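Plaid talk, speaker notes (25 minutes plus questions)

Slide 1. Say hi, hold up the scarf. Ask who has plaid at home. Wait for the hands, there are always more than people expect!

Slide 2. How a check gets made. Stripes one way, stripes the other way, and where two colors cross your eye makes a third one. Pass the Dai swatch book around now so it gets to the back row in time.

Slide 3. My first project, the hallway. One wall, 13 colors, way too many (I still love it). Tell the story about matching the corner at 11 at night.

Slide 4. Scale. A small check turns to mush from across a room. Go big, then go a bit bigger. The Flomance sample has nearly 100 squares on it and from the door it looks plain gray. Let them squint.

Slide 5. Turning it on the diagonal. This is my favorite part, slow down here! Tilt the stripes and the whole wall starts moving.
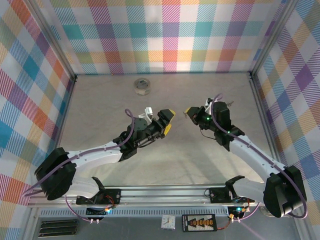 Pink, magenta, orange, yellow, teal, blue, purple, and white can all live in one pattern if the floor stays quiet. Pale gray is great for this, and a little mottling is fine. Run the same tartan on every wall you're covering. Mixing two is a different talk.

Slide 6. Corners. Slim metal posts give the pattern a place to stop, so you don't have to match every stripe. Mention the Hullano leftovers, $325 for the lot.

Slide 7. Questions. Swatches are on the side table, take some home. Get the book back before you leave!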